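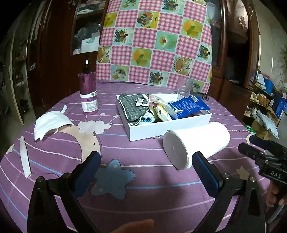 Why does paper soak up water?

Paper is made from plants, usually trees. It contains very thin threads called fibers. Between the fibers are tiny gaps filled with air.

When paper touches water, the water clings to the fibers and creeps into the gaps. Scientists call this capillary action. It also helps plants draw water up from their roots.

Try it yourself

Ask an adult to help you. Cut a strip of paper 8 inches long. Hold one end in a glass of colored water and watch for 17 minutes. How high does the color climb? Repeat the test with writing paper and compare your results.

Last updated: March 2020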